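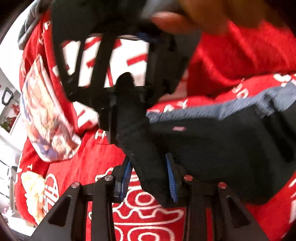
Trousers are what people give up on first, Ok-hee Geum says. She has been showing people how to fold laundry for 11 years, first at a dry cleaner's and now in a small class she runs above a fabric store in Trumumville, and she hears the same complaint in nearly every session. Shirts are fine, towels are fine, and then the pants come out of the basket and get thrown over a chair.

"They think it's hard because the legs are long," she says. "The legs are easy. The waist is where it goes wrong."

We talked in October, in the room where the class meets. I had asked her to talk about only one thing, black pull-on trousers with a soft knit waistband, the kind a lot of people now wear at home and to work. I own several pairs and they never stay folded.

Geum says the trouble with a knit waistband is that it wants to be narrower than the cloth sewn to it. The elastic pulls in and the cloth below it gathers. If you fold the trousers while the waist is pulled in, you fold all the gathers too, and the finished piece is thick on one side and thin on the other. Put it on a stack and it slides off.

"So first you lay it down and you open the waist with both hands," she says. "You don't have to stretch it hard. Just open it until the cloth under it is flat, then let it go back slowly. It will go back some. That's okay."

After that comes the first fold, one leg over the other, front pockets on the outside. She wants the seat, which sticks out in a point at the back, tucked in toward the legs so that the long edge is straight. Most people skip this. Then the hems come up toward the waist, stopping a little short of it, and the whole thing is folded again, in half or in thirds depending on the drawer.

She has an opinion about the surface, too. A bare table is fast, but slippery cloth moves on it. A bed is too soft and your hands sink in. What she likes best at home is a plush blanket spread out flat over something firm. The pile holds the trousers where you put them, and you can do a whole load without anything creeping away from you.

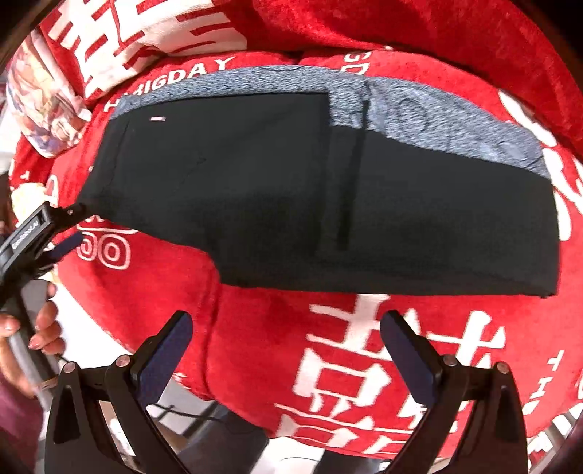
A blanket also makes it easier to see what you are doing, provided it isn't the same color as the clothes. Black trousers on a dark bedspread are a bad combination. You can't find the side seam, and you can't tell whether a pocket is lying flat or bunched up. On a strong color like red, the outline is plain and you can see right away if one edge is crooked. Geum says she fixes more crooked edges by looking than by measuring.

Pockets got a good part of our conversation. She checks each one with a flat hand before the first fold – for tissues, mainly, but also for the pocket bag itself, which tends to come out of the dryer twisted. A twisted bag makes a lump in the middle of the folded piece. She reaches in, pushes the bag down toward the hem, and smooths over it once from the outside.

"Once," she said again, when I wrote that down. "People iron with their hands. They go over and over it. If it's not flat after one time, something is under there."

I asked whether she puts the label in or out. She said it makes no difference to the fold, but she likes to keep it showing if there are several pairs alike in the house, so that each person can find the right size without opening everything. In her own home there are three people who all wear black trousers, and before she started doing this there was an argument most mornings.

We went on to drawers. Geum stands her trousers on edge in a row, with the smooth fold up and the loose ends down. For that to work, the last fold has to be firm, and the piece has to be no taller than the drawer. She tells people to fold one pair, try it in the drawer, and then fold the rest to match. In her bedroom she has a Kustberg dresser with shallow drawers, so she folds in thirds. Her mother has a Falalness wardrobe with open shelves, and there the same trousers are folded in half and stacked flat. She doesn't think one way is better.

What she does feel strongly about is the number in a stack. On an open shelf she stops at three pairs of knit-waist trousers. Any more and the soft side starts to lean. She turns every second pair around so that the waistbands don't all lie on the same end.

"You can see it from the door when somebody didn't turn them," she says. "The stack looks like a wedge of cheese."

The conversation drifted to hanging. She hangs wool trousers and anything with a pressed crease, and folds the rest. Knit waistbands do badly on clip hangers, in her experience. The clips leave marks and the band grows wavy over time. Folded over a bar they do better, but they take up closet space that she would sooner give to coats, especially in January.

Some of what she said goes against what I had been taught at home. My mother shook every garment hard before folding it. Geum doesn't shake knits at all, on the grounds that the weight of the legs pulls on the band. She lifts the trousers with one hand at the waist and one under the legs, and sets them down where they are going to be folded. If the band has bunched up by then, she opens it again. She doesn't try to do this in the air. 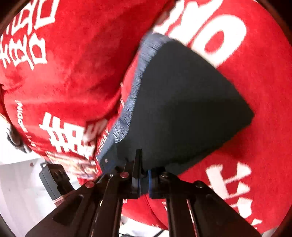

Woo-jin Ko disagreed with the part about shaking, and said so when I passed it along: a good snap gets the lint off and takes out half the wrinkles, and no waistband has ever been hurt by it. Ko does agree about the tucked seat, and about standing trousers on edge.

I took the objection back to Geum and she was not bothered by it. She said that if the trousers are heavy cotton with a proper sewn waist, a snap is fine and she does it herself. Her advice is for the soft ones. For lint she keeps a damp cloth nearby and wipes downward, from the waist to the hem, before the first fold. Dark cloth picks up fuzz from plush if the blanket is new, so she washes and dries a new blanket before she uses it to fold on.

Near the end I folded a pair while she watched. I opened the waist, tucked the seat, brought the hems up too far, and had to start over. The second try was better. She pushed the edge in a little with the side of her hand and told me the waist was still too thick on the left, where I had let go too quickly.

I asked how long it takes before a person stops thinking about it. She said it depends on how much laundry they have. A family with small children gets there in a month. Someone living alone might take until spring.

The class meets again after the holidays. Bring your own trousers, preferably the pair that gives you the most trouble, and something plush to lay them on if you have it. There are tables, but the blankets upstairs are few and they go to whoever comes first.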